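The README covers the setup and upkeep of the two-arm table cell at Rondutia. The software that drives it is in the `lu` repository and has its own docs. If you only want to run episodes, read "Before a session" and "Shutting down" and skip the rest.

Maintainer: Kidus Belay. Ask in the cell channel first, then by phone if the cell is stopped.

## What is in the cell

| Item | Name in config | Notes |
|---|---|---|
| Left arm and gripper | `elon_l` | Jaw pads replaced in October |
| Right arm and gripper | `elon_r` | Original pads |
| Chest-height camera | `cam_chest` | Fixed exposure, see below |
| Round table | `table` | Wood top, not bolted down |
| Controller PC | `boner-1` | Supplied and imaged by Boner |

The `elon` prefix comes from the first build of the config. It is hard-coded in the logging scripts, so please don't rename it.

The table is the weak point of the layout. It can be pushed out of place by a knee or a vacuum cleaner, and nothing in the software will notice. Position it by the tape marks under the feet. If the tape has lifted, redo the table height and center steps before you run anything.

## Before a session

1. Release both e-stops and power the arms from the wall switch, left arm first.
2. Start the controller and wait for `ready` on both arms.
3. Home both grippers with `lu home --both`. The jaws open fully, close, and open again. If one side skips the second opening, stop and go to "Gripper faults".
4. Wipe the tabletop with a dry cloth. Polish leaves a shine that upsets the block detector.
5. Run the touch check on each side.

## Touch check

The touch check tells you whether the arm's idea of table height still agrees with the table. It uses the white test block, a soft lumpy piece that gives a little when pressed. Stand it near the rim on the side you are testing and leave the rest of the top clear. The other arm parks out over the far side with its gripper empty.

```
lu touch --arm elon_l --speed slow
```

The gripper comes down until the lower jaw is just off the tip of the block, pauses, then waits for Enter. Look from the side before you press it.

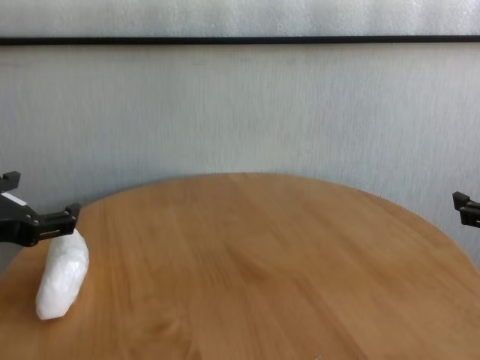 **What if the block falls over during the pause?**
Press `q` to back out, stand it up again, and restart the check from the beginning. The start height is read once at launch, so resuming halfway gives a bad offset.

After you press Enter the arm lowers in small steps until the force reading crosses the threshold. The script prints the contact height and the difference from the stored value. Up to 3 mm is fine, and you can carry on. Between 3 and 9 mm, run it again with the block turned a quarter turn. Past 9 mm, assume the table or the arm base has moved and redo the height calibration.

Do not edit the stored value by hand to make the warning go away. It has been done, and the right gripper spent a week scraping the finish.

## Force threshold

The default threshold is 66 in controller units. These are raw counts and don't convert cleanly to newtons on this controller. Lower values trip on cable drag before the jaw has reached anything. Higher values squash the block and leave a crease that changes the next reading.

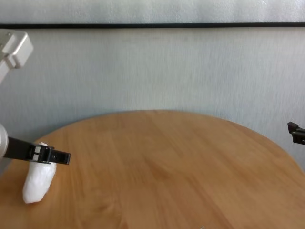 If you change the threshold, change it for both arms in `touch.yaml` and note the old value in the log. A cable tie that is too tight at the wrist shows up here as contact heights that creep upward over the session. Loosen the tie before you touch the threshold.

Test blocks wear out. When one no longer stands on its own, throw it away and take a new one from the drawer under the controller. Mark the swap in the log as `block new`.

## Gripper faults

**Jaw doesn't open on homing.** Power off that arm and move the jaw by hand. It should slide with light, even resistance. A gritty feel means the rail needs cleaning: dry brush first, then a lint-free cloth. Don't oil it.

**Jaw opens but drifts shut.** Usually a loose finger screw. Check the screws at the base of the lower finger and on the gripper body. Snug them with the short driver only. The long one is easy to overdo, and the threads on the left gripper have been repaired once already.

**Homing is fine, readings jump.** Reseat the connector at the wrist. If that doesn't help, swap the left and right sensor cables. A fault that moves with the cable is the cable.

## Regular upkeep

- Every Wednesday: brush both rails, check finger screws, check the tape under the table feet.
- Every 200 episodes: run the touch check three times per arm and log all three values.
- After any arm has been unmounted: full calibration, no shortcuts.
- When the pads look shiny or rounded: replace both pads on that gripper as a pair.

## Camera

Exposure and white balance are locked in `cam.yaml`. The wall behind the table is pale, and on auto the camera darkens everything in front of it, black grippers worst of all. If you bump the mount, line up the black strip on the wall with the guide in the preview window. A slight tilt is tolerated. The far rim of the table should be in view.

## Shutting down

Park both arms with `lu park`, wait for the brakes to click, then cut power at the wall. Leave the jaws open. Put the test block back in the drawer.

## Open items

- Right gripper pads are due.
- `lu touch` doesn't check that the other arm is parked. Check it yourself for now.
- Need a proper bracket for the tape-mark problem. Bolting through the tabletop has been ruled out.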